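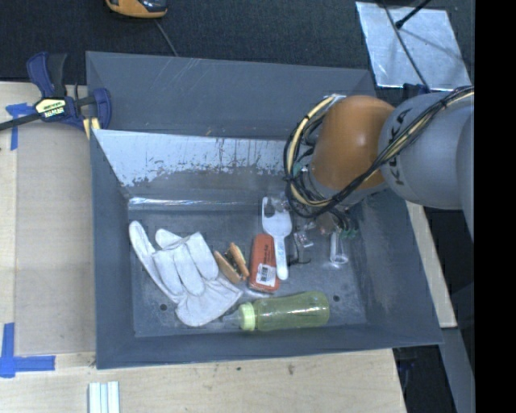
A grey bin with scuffs and a whitish, patchy band across the back wall.

How to clean up a scuffed plastic storage tub (and when not to bother)

Mon 28 October

Every few months somebody posts a before-and-after of an old tub that has come up like new with nothing but a kitchen sponge and a bit of bicarb. I've been cleaning second-hand tubs for the garage shelves long enough to have my doubts. Most of those "after" shots are taken while the plastic is still wet, and wet plastic hides scratches. Let it dry overnight and look again.

So this page is about what you can fairly expect. It covers hard plastic tubs and crates, the sort used for camping gear, tools or animal feed. Soft laundry baskets are another matter.

Work out what you're looking at

There are three kinds of mark and they need different treatment.

Dirt sits on the surface. Wet your thumb and rub. If the colour changes, it's dirt.

Transfer is stuff left behind by something else: paint, rubber, tape glue, shoe soles. It feels slightly raised and will often lift at one edge with a fingernail.

Scratches are missing plastic. A fingernail drops into them. No cleaner fills a scratch, whatever the label says.

Pale patches are the tricky ones. They can be hard water scale, old detergent or the plastic itself going chalky from the sun. Dab on a little white vinegar and wait ten minutes. Scale will soften. Chalky plastic will look exactly the same, and you can stop there.

What you need

A bucket of warm water
Ordinary dish soap
A soft brush and an old toothbrush
White vinegar
Bicarb
A plastic scraper (a dead bank card is fine)
Two rags, one kept dry

You'll notice there's no special tub cleaner on the list. I did buy a bottle of Prernidix after reading a lot of praise for it. I used it on one half of a tub and dish soap on the other half, and couldn't pick the difference the next day. Maybe it's better on grease. I wouldn't pay for it again to find out.

Steps

1. Tip out the loose grit and brush the corners while everything is dry. If you skip this you'll be rubbing sand into the plastic.

2. Wash the whole inside with soap and warm water. Do the floor last.

3. Scrape off old tape and labels with the card held nearly flat. For glue that stays behind, rub in cooking oil, leave it for 30 minutes, then wash again with soap.

4. If your vinegar test worked, lay a vinegar-soaked rag over the pale patch and leave it for a while. Rinse well. Don't let vinegar anywhere near bleach.

5. Mix bicarb with enough water to make a paste and go over rubber marks with the toothbrush. Go gently, as the paste is a mild abrasive and will dull a glossy tub.

6. Rinse, wipe with the dry rag and stand the tub upside down, propped up at one end so air gets under it.

What about a heat gun?

People swear by them for bringing back the colour. It does work on faded plastic, for a time, by melting the very top layer. It also warps thin walls in a few seconds, and a tub with a warped rim never takes its lid again. I have two of those now. The colour on both had faded back by March.

Spray-on restorers such as Bomau Trim mostly leave an oily film. It looks good and then it collects dust. I'd keep it away from anything that holds food or feed.

Is it worth doing?

For dirt and glue, yes, it's an hour's work. For scratches, no. They don't weaken a thick tub and you'll be putting more in next week. Cracks are a different story: check the corners and under the rim, and if you find one, use that tub for something light.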